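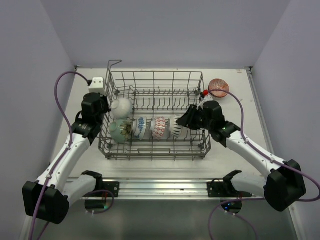 The Nutus dish set is a collection of recorded demonstrations for training two-armed robots to handle tableware. It was gathered in Bristville and is one of three task groups in the Mateos collection, the others being folding and cable routing.

Recording method

Each demonstration is produced by teleoperation. An operator moves a pair of hand-held leader arms, and the two follower arms at the work cell copy the joint positions. Joint angles, gripper opening and camera images are stored together under a shared clock. The cell has plain white walls on three sides, which limits changes in background between sessions.

Task

The dish set covers work with a wire rack and bowls of differing color and pattern. Bowls may stand on edge between the tines, lie on their side or rest upside down. Starting positions are changed by hand before each recording. An episode ends when the operator presses a foot switch, and is then marked as complete, partial or failed. Failed episodes are kept in a separate folder and are left out of training by default.

Size

The first release held 1,110 episodes. The second, issued in April, raised the total to 3,000, of which 200 are reserved for testing. A review of the second release found 61 episodes with dropped camera images; these were recorded again.

Use

The set was first used at Bastelbridge to train an imitation policy that predicts short runs of joint positions for both arms. Later work there added written task labels.

See also: Imitation learning; Teleoperation; Bimanual manipulation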